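Speaker notes: open day talk, Wednesday, main room

Start on time even if people are still coming in from the parking lot. Water is on the side table. The talk is 20 minutes and the demonstration runs straight after it, so don't let the first part drift.

Opening

Good morning and welcome to the Julville open day. My part is short. I'm going to tell you what the arms do, what they can't do yet, and what to look for when you walk over to the tables.

Cosance runs this site. We work on household handling, which means picking up ordinary things in a home and putting them somewhere else. Our control software is called Ikier. You'll see that name on the handouts.

(Pause. Ask who has seen a robot arm working up close. Usually a few hands.)

What the arms work with

Most people have seen factory robots. A factory robot gets the same part in the same position all day. We use things from a regular store: appliances, baskets, bags, bottles. They're shiny, or soft, or an awkward shape, and they never sit the same way twice.

Each arm has a small camera at the wrist, close to the fingers. It sees the object from very near, and that helps in the last part of a reach. It also means one big object can fill most of the view.
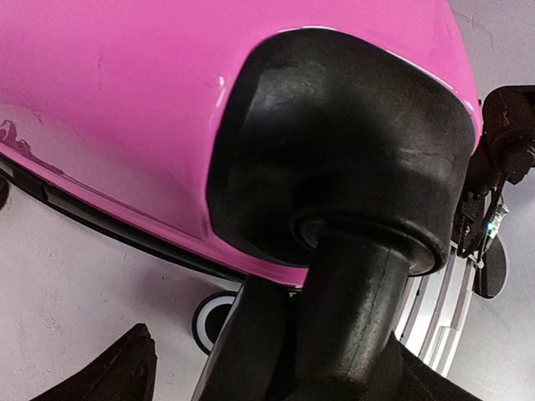

Shiny plastic is hard for us. A curved glossy surface picks up reflections, and those move when the arm moves. The software has to learn that a bright spot is not an edge. Black parts are a different problem, because our gripper fingers are dark too and the outlines run together. If an arm slows down near something black, that's the usual reason.

(If someone asks about speed here, say it comes up later.)

How we got here

We started on this in August with the Zamora tasks. Zamora is our own list of household jobs, 17 of them, from moving a cup to packing a bag. Each job has a written start and a written finish, so two people scoring the same run should give it the same score.

For every job we do 100 runs before we change anything. It's slow, but it keeps us from fixing a problem that only happened once. At the moment seven of the jobs are at the level we want. The rest need more work, and packing is one of those.

Packing

Packing sounds easy. An open suitcase has soft sides, a lining that bunches up, and a zipper that can catch a finger. Small items end up in the shadow at the bottom. The arm has to work out which item it can reach without pushing the others around.
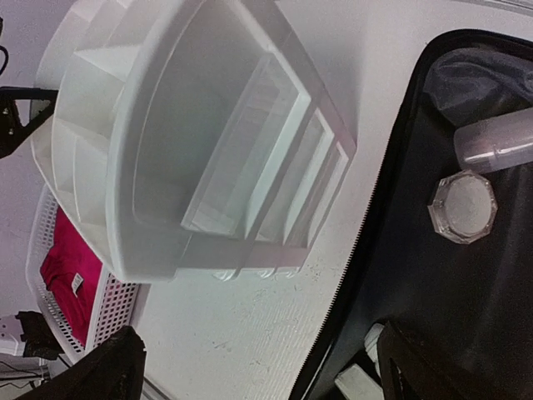
Why not empty the table and give the robot one thing at a time?
Because homes don't look like that. We did use a clear table for the first runs. After that we put other objects nearby on purpose, so the arm has to work around them.

At the tables

Stay behind the yellow tape while the arms are moving. Photos are fine, but no flash, please. The operator at each table can stop the arm at any time, and may do so in the middle of a job. A stop doesn't mean a fault.

(Point out the exits and the restrooms. Handouts are by the door.)

Questions for five minutes, then walk the first group over. The second group stays for coffee and swaps when the bell goes.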